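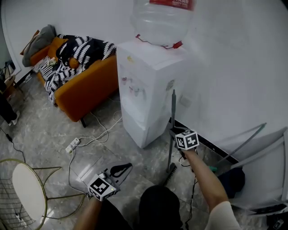 Spending on the Setville athletics program stood at 1293 at the end of May, against the 3000 granted for the season. Most of it went on track rental at Jesbridge and on entry fees for the relay squads. Drinking water is charged to the club's general budget and does not appear in these figures; that covers the white dispenser with the large clear bottle on top, next to the orange sofa. Travel came to 255, all of it for the meet at Plostness.

The men's 4 x 400 squad has raced three times since the last report. Leonardo Zanetti ran the opening leg each time. The second exchange is still slow, and one race in May was lost there. Villads Ingvarsson has moved the squad's baton work to the start of the session, before the hard running.

The women's sprint group has seven regular members, up from five. Two of them have reached the regional standard in the 200 meters. Coach Þórarinsdóttir expects a third to try for it at the next Jesbridge meet.

The hurdles sessions have not started. The set we ordered arrived with two bases missing and the supplier has agreed to replace them. The balance on that order, 1186, will be paid when the bases are delivered and will be shown in the next report.

Submitted June 22, 2022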